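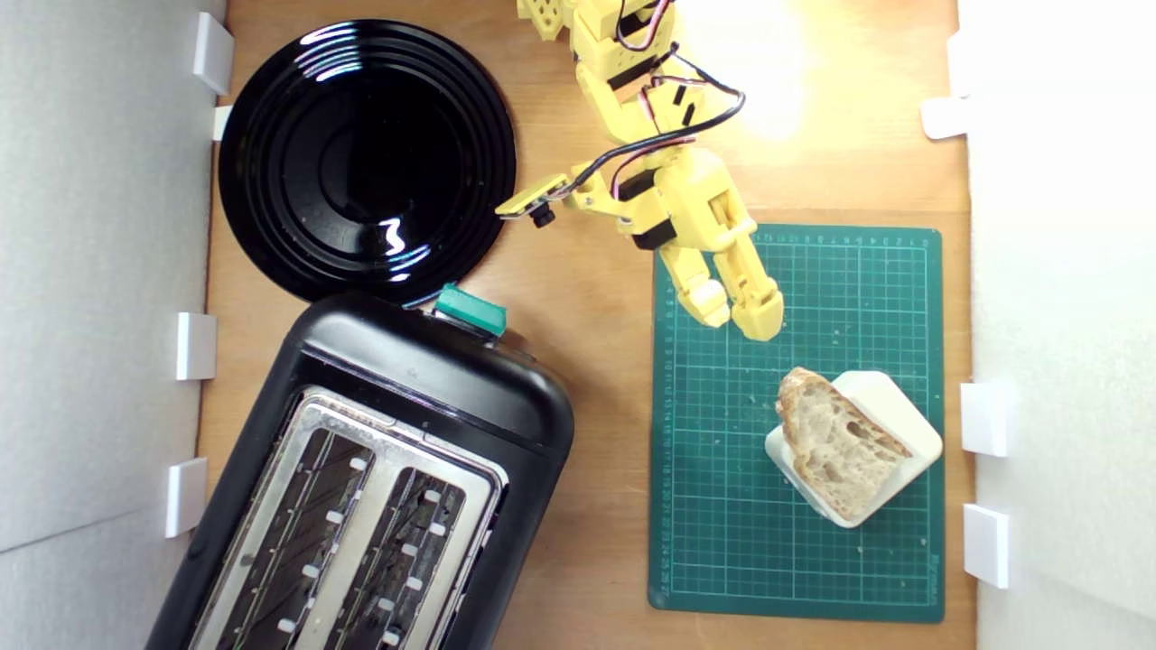 Kruger Gas is replacing the low-pressure gas mains in the east side of Lellberg, along with the service lines that run from those mains to individual buildings. The work covers 1,019 customer addresses and will be done one block at a time. Gas to your building will be shut off for part of one day while your new service line is connected. Electric appliances are not affected by the shutoff. Gas ranges, furnaces, water heaters, dryers and fireplaces will be out of use until a technician has relit or checked them. The answers on this page apply to homes and small businesses. Large commercial customers should call their account office.

Last updated Friday, July 15, 2022

The Project

Why are the mains being replaced?

The existing mains are cast iron and bare steel. Both materials are more likely to leak as they age, and repairs on these streets have become more frequent. The new mains are plastic and will operate at a higher pressure. The higher pressure lets us use smaller pipe and supports newer equipment such as tankless water heaters and standby generators.

Which streets are included?

Phase 1 covers the blocks between the rail line and the river. Phase 2 covers the Masotthorpe neighborhood. A street map is posted at the Lellberg customer office and is mailed with your first notice. If you did not get a notice, your address is probably served by a newer main and is not part of the project.

Who is doing the work?

Plosimell is the contractor for digging, pipe installation and paving. Kruger Gas employees do the shutoffs, meter work and relights. Both crews carry photo ID with a company name on it. You can ask to see it before letting anyone in, and you can call us to confirm that a crew is assigned to your block.

When will it be finished?

Phase 1 is under construction now. We expect to have the Phase 1 customers on the new main by November. The start of Phase 2 depends on city permits, and Masotthorpe customers will get a separate mailing once the dates are set.

Your Service Line and Meter

Do I have to pay for the new service line?

No. We own and maintain the line up to the outlet of the meter, and we replace it at no direct charge to you. Piping after the meter belongs to the property owner. If we find a leak or an unsafe condition in that piping, it has to be repaired by a licensed plumber before we can restore service, and that repair is at the owner's expense.

Will my meter be moved?

If your meter is in the basement, yes. At higher pressure the meter and regulator need to be outdoors. In Phase 1, 211 addresses have indoor meters. We will contact you to agree on a location. It has to be clear of windows, vents and electrical equipment, and it is usually on the front or side wall near where the old line comes in.

Can I choose a location on the back of the house?

Sometimes. A longer line may be possible if there is a clear path and no deck, pool or paved patio in the way. You would pay for the added length. Ask for an estimate during the site visit, before the locations are marked with paint.

Can I paint the meter or put a box around it?

You may plant low shrubs nearby as long as we can reach the meter and read it. Please do not paint it, enclose it or hang anything from it. The regulator vent must stay open to the air.

The Day of the Shutoff

How much notice will I get?

You will get a letter 14 days ahead and a door tag two business days ahead. Emergency repairs are the exception, and in those cases we knock on doors.

How long will the gas be off?

Most customers are without gas for four to eight hours. Moving an indoor meter takes longer than a simple line replacement.

Does someone have to be home?

Yes. An adult needs to be there to let the technician in at the start and again for the relight. If no one is home for the relight, the gas stays off at the meter and we leave a tag with a phone number. Relight calls are taken 24 hours a day. Tenants can let us in without the landlord present.

Can I relight the pilots myself?

Please wait for the technician. We have to clear air from the house piping and test it for leaks first. There is no charge for this visit.

What if I depend on gas heat for medical reasons?

Call us as soon as you get the letter. We can schedule your address early in the day and, in cold weather, bring electric space heaters.

Streets, Lawns and Driveways

Will I be able to park on my street?

Parking is restricted on the working side from 7 a.m. to 5 p.m. on weekdays. Signs go up before work starts on each block. Driveways may be blocked for short periods. If you need your car during the day, move it to a side street before 7.

How far do the crews get in a week?

It varies with rock, traffic and the other utilities in the street. Phase 1 is divided into sections of up to 3,000 feet of main, and each section is finished and tested before customers are moved over to it.

Who fixes my lawn?

Plosimell fills the holes, adds topsoil and seeds the area. Seed planted late in the year may not come up until spring. Please tell the crew ahead of time about sprinkler heads, invisible dog fences and private drain lines, as the public utility marking service does not cover them.

When will the street be repaved?

Temporary pavement goes down the same week. Permanent paving is done after the ground has settled, usually the following construction season.

Safety and Contact

I smell gas near the work area. Is that normal?

You should not assume that it is. Leave the area, do not use light switches or start a car, and call 911 or our emergency line from a safe place. Do this even if a crew is nearby.

Where do I report damage or a complaint?

Call the Lellberg customer office or stop in on weekdays. Damage claims need to be in writing, with your address and the date the crew was on your property. Claim forms are at the front counter.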